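How to sort and wash mixed fruit before it goes in the bowl

Quick one, as people keep asking. Clear the table first, wipe it down. Tip the shopping out and do the fruit one piece at a time – grape, tangerine, tomato, whatever you've got. Check for splits and soft bits. Plastic bowl or basin within reach.

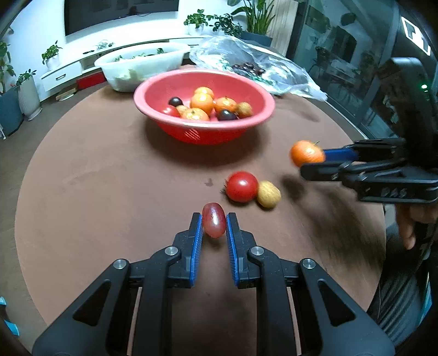
Words: Merike Lapiņa | Zonunthorpe Kitchen Notes | November 4, 2021

Grapes off the stalk. Don't squeeze. Tomatoes can keep the green bit on till you eat them, they last longer that way I find.

Anything leaking goes in the compost, not back in teh bag. Mouldy citrus as well, and check whatever was touching it.

Next, the basin. Big and round is best. Rinse it out before any fruit goes in.

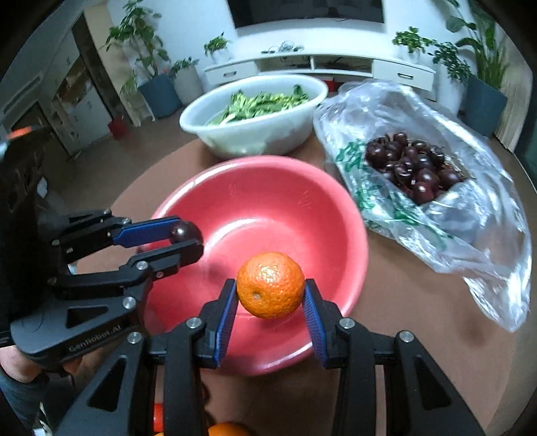

Small stuff in one batch, citrus in another. Cold water, swish, 4 minutes at most. Cherries bruise so no piling oranges on top of them. Drain, then pat dry with a clean tea towel – propely dry, or the grapes go slimy in the fridge. Tomatoes stay out on the side.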